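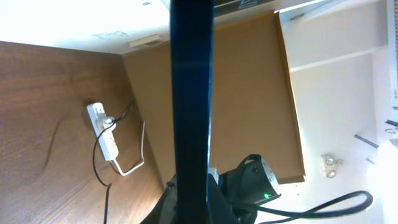
Warnung per App und Sirene: Stand der Dinge in Stullach

Kurz vor Redaktionsschluss noch das Thema, zu dem im Mai die meisten Zuschriften kamen. Probealarm, Warn-Nachrichten, Sirene auf dem alten Schulhaus. Viele haben was gehört, manche nur das Handy, im Unterdorf wohl gar nichts. Deshalb alles der Reihe nach, so gut es in der Eile geht.

Sirenen
Stullach hat 3 Sirenen, die in Oden drüben nicht mitgerechnet. Die auf dem Feuerwehrhaus lief beim Probealarm ohne Probleme. Schulhaus auch, aber leise - da steht der Wind oft ungünstig. Die am Wiltelley-Gelände blieb stumm. Ursache laut Bauhof ein defektes Steuerteil, Ersatz ist bestellt, Lieferzeit offen. Bis dahin fährt im Ernstfall ein Fahrzeug mit Lautsprecher durch die Gärtnersiedlung und die Straße Am Wehr. Bitte weitersagen, vor allem an Nachbarn die keine Mails lesen.

Nachrichten aufs Handy
Wer beim Probealarm keine Meldung bekommen hat: erst mal in den Einstellungen nachsehen, ob Notfallbenachrichtigungen eingeschaltet sind. Steht je nach Gerät woanders, meistens unter Sicherheit oder Benachrichtigungen, zur Not oben ins Suchfeld "Notfall" eintippen. Flugmodus aus. Ältere Geräte brauchen ein Update, ganz alte können es gar nicht. Da hilft dann nur die Sirene oder das Radio.
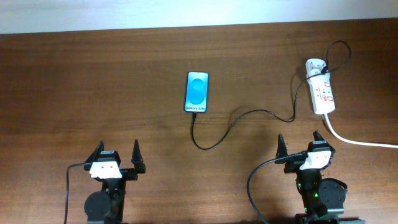
Ein Galaxy S25+ auf dem Tisch

Eine Warn-App ist zusätzlich sinnvoll, ersetzt die Meldung über das Netz aber nicht. Beides einschalten. In der App den Ort eintragen und nicht nur den Standort freigeben, sonst kommt die Warnung für Stullach nicht an, wenn man gerade in Oden auf Arbeit ist und die Kinder daheim sind. Genau das ist mehreren Familien passiert.

Was die Töne bedeuten
Auf- und abschwellender Heulton, eine Minute: Gefahr. Ins Haus, Fenster zu, Radio an. Dauerton, eine Minute: Entwarnung. Der zweimal unterbrochene Dauerton ist bei uns der Feueralarm und gilt der Feuerwehr, da muss sonst keiner was tun. Und bitte nicht den Notruf anrufen um zu fragen was los ist, die Leitungen werden gebrauht.

Merkblatt
Das neue Merkblatt ist gedruckt, 300 Stück, liegt im Bürgerbüro und in der Bücherei aus. Passt gefaltet an jeden Kühlschrank. Wer für ältere Leute in der Straße mehrere mitnehmen will - gerne. Große Schrift gibt es auch, muss man aber an der Theke verlangen. Nachdruck kommt, wenn der Stapel weg ist.

Sprechstunde im Wako
Hilfe beim Einstellen gibt es wieder im Wako, großer Raum, ab 17 Uhr, 2 Termine im Monat, die Tage hängen dort am Eingang aus. Handy geladen mitbringen, PIN bitte auch, letztes mal scheiterte es genau daran. Kosten keine. Anmeldung nur nötig, wenn jemand abgeholt werden muss, dann über das Bürgerbüro, Durchwahl 3394.

Rückmeldungen zum Probealarm weiter an die gleiche Nummer oder als Zettel in den Kasten am Rathaus. Bitte Straße und Hausnummer dazuschreiben und ob die Fenster offen oder zu waren. Die Auswertung steht in der nächsten Ausgabe, sofern bis dahin alles vorliegt.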